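3.2 Survey of crossing-side households

The second part of the study concerns residents who live next to the level crossing at Aletton and who walk over the track as part of a daily routine. A total of 300 households within 745 meters of the crossing were sent a written questionnaire in April, and the same form was used on the Stiratham branch line. Respondents were asked how often each member of the household crossed on foot, at what times, and whether the barriers were down on any of those trips. Trips made at festivals and other public gatherings were coded separately, as crowd noise is known to mask the sound of an approaching train.
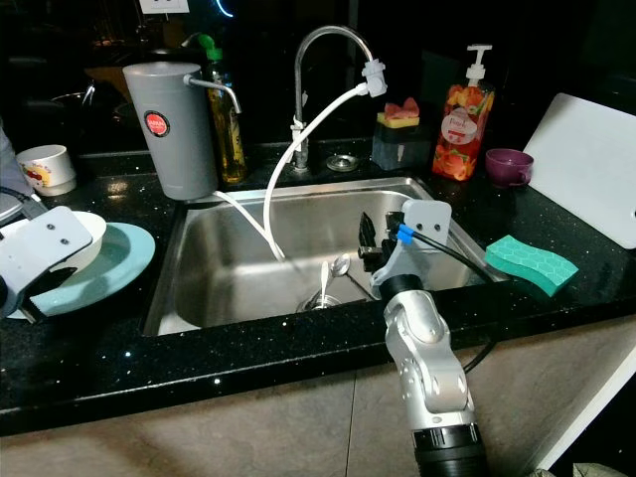

Figure 6. Kitchen sink with countertop water filter.

Horn audibility was treated as an indoor and an outdoor problem. The outdoor readings follow the method of Bălan and were taken at head height beside the footpath. Indoor readings are harder to compare, as household noise differs from room to room. Kitchens were kept as a separate category because running water is a steady source of broadband noise. The type of outlet was recorded with each reading: a plain gooseneck faucet, a faucet with a flexible hose clipped to its spout and led down into the basin, as in Figure 6, or a separate filter spout. Bowl material was noted as well, with stainless steel entered under its own code.

Of the returned forms, 51 reported at least one trip with the barriers down. These were passed to Ryan Bickerstaff for follow-up interviews, which used the Brotberg scale of perceived risk - a six-point version, with the neutral option removed. Interview results are given in Section 4. Forms with no stated crossing time were left out of the exposure model but kept in the audibility analysis.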